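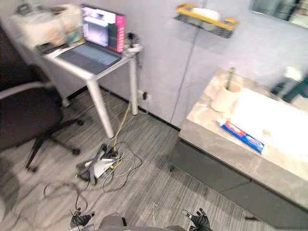

*Tonight's problem: the cable pile in front of the white table.*

**ormsby_annex** wrote:

Evening all. I've been reading this board for a good while and finally have something to ask. We're trying to work out which small chores a machine with two hands can take over in a room like this one, and my list started with "pick up the floor." Black, gray, yellow and white cords, all in one heap on a striped carpet, with the yellow one running back to the wall outlet. Would you let a machine at that yet? Or should I start at the counter with the toothpaste box and work my way up to it?

– Elli Heinonen

**grilleo_fan** wrote:

Welcome, Elli! Start at the counter, please. A box is a lovely thing to pick up – it has flat sides, it keeps its shape, and if it gets dropped you've lost nothing. Cords are about the meanest thing you can hand a beginner. My cousin and I spent most of October trying to get one extension cord coiled at the Lotel shop, and we managed it 4 times out of 50. The other tries ended in a knot or a tug on something we didn't want tugged.

**marlow576** wrote:

I'll disagree a little, and I hope kindly. You don't need to coil anything! If the chore is "make the floor safe to walk on," then dragging the whole bundle under the table counts, and I think a decent pair of hands can do that today. People always judge these machines against a very tidy person. I'm not a tidy person, and my house gets by.

**grilleo_fan** wrote:

Dragging is fine until one of those cords is feeding the laptop. I can't tell from the picture which one goes where, and I'd bet the machine can't either. There's also a gold connector in the middle of the heap that I wouldn't want bent.

**ivora_dee** wrote:

Somewhere between you two, I think. Unplug by hand first, then let it drag. For what it's worth, I paid $399 for a plain cable tray to go under my own desk, fitting included, and my husband still brings it up, so maybe I'm not the one to ask about value. But it did fix the floor for good, and the vacuum gets through now.

**marlow576** wrote:

$399 for a tray! I'm with your husband. But yes, unplugging first is fair, and I'll give you that one.

**ormsby_annex** wrote:

Thank you, all of you, this is very helpful. I'll do the toothpaste box first, then the cup with the toothbrush standing in it, and I'll unplug everything myself before we go near the floor. Does anyone have a favorite way of scoring a drag, though? "Clear path from the table to the counter" is the best I've come up with so far.

**grilleo_fan** wrote:

Clear path works. Walk it yourself in socks afterward.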